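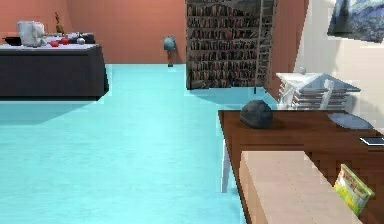

Dunkle Theke auf türkisfarbenem Boden, Visualisierung

Häufige Fragen zum Klareisbereiter Stevier

Stand der Antworten: Dezember. Sie gelten für den Stevier und die größere Ausführung Stevier Gindham, sofern nichts anderes angegeben ist.

Grundlagen

Warum wird Eis aus normalen Schalen trüb?
In einer normalen Schale gefriert das Wasser von allen Seiten nach innen. Gelöste Gase und Mineralien werden vom wachsenden Eis verdrängt und im Kern eingeschlossen. Der weiße Kern besteht überwiegend aus kleinen Luftblasen.

Wie arbeitet der Stevier?
Der Behälter ist an den Seiten und am Boden isoliert und oben offen. Das Wasser gefriert dadurch von oben nach unten. Gase und Mineralien sammeln sich in der Restwasserzone unter dem Einsatz. Das Verfahren ist als gerichtetes Gefrieren bekannt und kommt ohne Pumpe und ohne Strom aus.

Schmilzt klares Eis langsamer als trübes?
Bei gleicher Form und gleichem Gewicht ist der Unterschied gering. Entscheidend ist das Verhältnis von Oberfläche zu Volumen. Ein großer Würfel verwässert einen Old Fashioned langsamer als dieselbe Menge Eis in kleinen Stücken, ob klar oder trüb. Klares Eis springt allerdings seltener und lässt sich sauberer schneiden.

Betrieb

Welches Wasser soll ich verwenden?
Leitungswasser genügt in den meisten Fällen. Bei sehr hartem Wasser kann die Trübung in den unteren Teil der Würfel reichen; dann empfiehlt sich gefiltertes Wasser. Kohlensäurehaltiges Wasser ist ungeeignet.

Muss das Wasser abgekocht werden?
Nein. Abkochen treibt einen Teil der gelösten Luft aus, beim Abkühlen nimmt das Wasser sie wieder auf. Der Effekt auf das Ergebnis ist klein. Heißes Wasser darf keinesfalls eingefüllt werden — der Silikoneinsatz verträgt es, die Klebenaht der Isolierung nicht.

Wie viele Würfel ergibt eine Füllung?
Der Stevier liefert 4 Würfel, der Stevier Gindham 12. Die Kantenlänge ist bei beiden gleich, die Einsätze sind jedoch untereinander nicht austauschbar.

Wie lange dauert das Gefrieren?
Im Gefrierschrank mit vier Sternen 20 Stunden beim kleinen Modell. Beim Gindham hängt die Dauer stärker von der Beladung des Geräts ab; wir empfehlen, die erste Füllung am Ende zu kontrollieren und die Zeit zu notieren. Eine Schnellgefrierfunktion sollte ausgeschaltet bleiben. Zu rasches Gefrieren schließt Blasen ein.

Was passiert, wenn ich den Behälter zu lange im Gefrierfach lasse?
Dann gefriert auch das Restwasser. Die Würfel bleiben in der Regel klar, der Einsatz sitzt aber fest. Behälter bei Raumtemperatur stehen lassen, bis sich der Block von der Wand löst. Nicht mit dem Messer hebeln und nicht unter heißes Wasser halten.

Wie viel Abstand braucht der Behälter nach oben?
Mindestens 3 cm. Die kalte Luft muss die offene Seite erreichen. Ein aufgelegter Deckel oder eine Packung Tiefkühlgemüse verlängert die Gefrierzeit und verschlechtert das Ergebnis.

Verarbeitung

Warum reißen die Würfel beim Übergießen?
Ursache ist der Temperaturunterschied zwischen Eis und Flüssigkeit. Die Würfel vor dem Gebrauch auf einem Gitter ruhen lassen, bis der Reif auf der Oberfläche verschwunden ist und sie glasig aussehen. In der Bar heißt dieser Schritt Tempern.

Kann ich Würfel zu Kugeln oder Spießen schneiden?
Ja. Für gerade Schnitte eignet sich ein Sägemesser: Rille anlegen, Klinge einsetzen, mit einem kleinen Hammer leicht auf den Rücken schlagen. Eine Anleitung von Dwight Morin mit den Schnittfolgen für Highball und Tumbler liegt jedem Gindham bei.

Eignet sich klares Eis zum Shaken?
Technisch ja, ein Vorteil ergibt sich daraus nicht. Zum Shaken reicht gewöhnliches Eis. Die klaren Würfel gehören ins Servierglas.

Wie lagere ich fertige Würfel?
Einzeln in verschließbaren Gefrierbeuteln. Offen gelagertes Eis nimmt Gerüche an und verliert durch Sublimation seine Kanten.

Reinigung und Ersatzteile

Ist der Behälter spülmaschinenfest?
Nur der Silikoneinsatz. Den isolierten Behälter von Hand mit lauwarmem Wasser und mildem Spülmittel reinigen und offen trocknen lassen.

Der Einsatz hat einen weißen Belag. Ist das ein Mangel?
Nein, es handelt sich um Kalk. In verdünnter Zitronensäure einlegen und gründlich nachspülen — Essig hinterlässt im Silikon einen Geruch, der sich auf das Eis überträgt.

Passt der Eispickel von Sugawara in die Halterung?
In die Halterung des Gindham ja. Der kleine Stevier hat keine Halterung.

Wo bekomme ich Ersatzeinsätze?
Über unser Lager in Stenstead. Bitte die Modellbezeichnung vom Behälterboden angeben. Bestellungen, die bis Donnerstag eingehen, werden noch in derselben Woche versandt.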